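Doblar un papel, noventa veces seguidas

En Plurkunico enseñan a dos brazos robóticos como se enseña a un niño a atarse los zapatos: poniéndole las manos encima. Crónica de una mañana lenta.

12/25/25

Primera sorpresa: el silencio. Uno espera motores, pitidos, algo. Se oye un zumbido bajito y a Natsumi Nakajima, que cuenta en voz baja mientras mueve los mandos. Uno, dos, pinza, gira. Otra vez. Uno, dos, pinza, gira.

Nakajima dirige las sesiones de demostración en Plurkunico, un taller de robótica de once personas (doce si contamos al becario, que empezó en noviembre y todavía busca silla). El encargo suena a broma: papel doblado. Que dos brazos baratos, de los que se montan en una tarde con un destornillador, sujeten una hoja amarilla, la pongan de pie y la plieguen sin arrugarla. Nada más. Llevan semanas.

"La gente pregunta cuándo programamos el movimiento", dice. "No se programa. Se hace con la mano, muchas veces, y se graba."

El método tiene poco misterio contado así. En una mesa, un par de brazos pequeños que maneja la persona, los guías. En otra, los que trabajan, los seguidores. Lo que hace la mano en un lado lo repite la pinza en el otro, casi sin retraso. Se guardan las posiciones de cada articulación, se guarda el vídeo, y con todo eso se entrena un modelo que luego, con suerte, lo intenta solo.

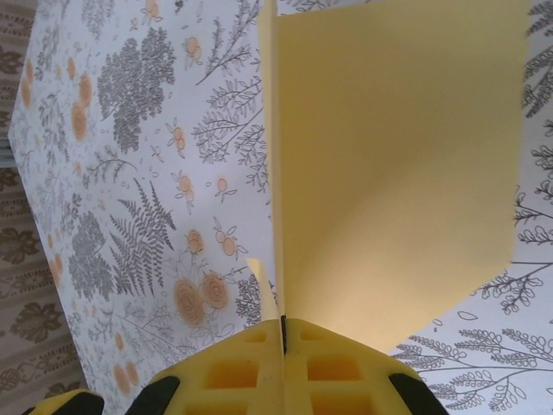
El papel es mal alumno. O mal profesor, según se mire. Una taza siempre es una taza: la agarras por el mismo sitio y pesa lo mismo. Una hoja se comba, se abre, recuerda el pliegue anterior y se va hacia él aunque no quieras. Si aprietas poco, resbala. Si aprietas mucho, marca. Y quien maneja los mandos no siente nada en los dedos, todo va por la vista.

Por eso hay turnos. Cuarenta minutos y se cambia. A partir de ahí el pulso se estropea, y un pulso estropeado se queda grabado para siempre en los datos. Sayaka Fujimoto lo aprendió por las malas: una tanda entera suya, de 90 demostraciones, acabó en la basura porque al final del día cerraba la pinza con un tironcito. El modelo lo copió. Perfecto, el tironcito. Lo único que copió bien.

"Me reconocí en el robot", cuenta Fujimoto. "Fue bastante feo."

Ella viene de la encuadernación, no de la ingeniería. Diez años en un taller llamado Kinoshita cosiendo cuadernillos, y la ficharon justo por eso. Sabe dónde hay que sujetar una hoja para que el doblez caiga en su sitio. Los ingenieros, al principio, agarraban por la esquina. Ella agarra cerca del pliegue, abajo, y deja que el resto del papel haga lo que quiera. Cambió la técnica y cambiaron los resultados, dice Nakajima, aunque cuando le pido el porcentaje se ríe y mira para otro lado.

Lo difícil viene con las dos manos. Una pinza sola puede ser torpe y salir del paso. Dos tienen que ponerse de acuerdo: quién sujeta, quién suelta, quién espera. El momento de pasar el material de un lado a otro es donde se rompe casi todo.

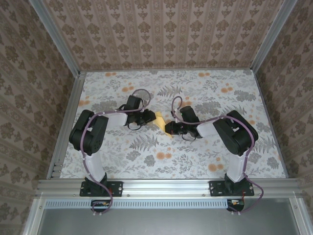 Aquí las sesiones van por lotes. El mínimo para empezar a ver algo, según sus cuentas, son 200 demostraciones buenas. Buenas quiere decir limpias: sin dudas, sin soltar y volver a coger, sin estornudos. Las regulares también se guardan, en una carpeta aparte, porque hace falta que el modelo vea cómo se corrige un error. Sobre esto hay bronca en el equipo. Nakajima es partidaria de meter errores a propósito. Fujimoto, para nada. Enseñar mal no es enseñar, dice, y sigue doblando.

El programa con que lo ordenan todo se llama Lotel, hecho en casa, feo como él solo. Una lista de episodios, un botón verde, un botón rojo. Al acabar cada intento hay que decidir: vale o no vale. Tres segundos. Parece poca cosa pero cansa más que los mandos, me aseguran las dos, y despues de una hora mirándolo las creo.

Me dejan probar. Claro. Desastre. El brazo guía pesa menos de lo que uno piensa y la mano se embala; me paso de largo, cierro en el aire, vuelvo, engancho la hoja por el medio y la dejo como un acordeón. Botón rojo. Segundo intento, rojo. Al quinto consigo levantarla y me siento cirujano durante un instante. Rojo también, había girado la muñeca al revés. 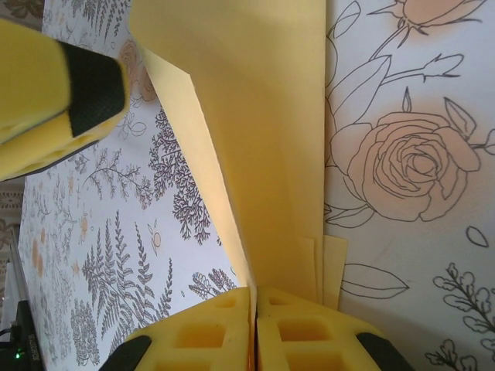
¿Y para qué todo esto? La pregunta cae sola. El cliente es Worau, que prepara cajas y envoltorios para tiendas pequeñas, tiradas cortas, cada una distinta. Con tiradas largas hay máquinas de sobra, rapidísimas. Con cuarenta cajas de un modelo y cuarenta de otro no compensa ajustar nada y se hace a mano. Ahí quieren entrar. Que alguien de la propia tienda se siente una mañana, mueva los brazos, y por la tarde el robot vaya tirando.

Falta bastante. Hoy el modelo pliega bien el papel que conoce, sobre la superficie que conoce. Le cambias el fondo y se pierde un poco, le cambias el gramaje y se pierde del todo. La meta antes del verano es llegar a casi 800 demostraciones, con papeles y fondos distintos y más de una persona a los mandos, para que no salga otro alumno con las manías de una sola maestra.

Fujimoto vuelve a su sitio, que le toca turno. Se frota las manos, agarra los mandos, respira. Nakajima pone el cronómetro. Uno, dos, pinza, gira. Botón verde.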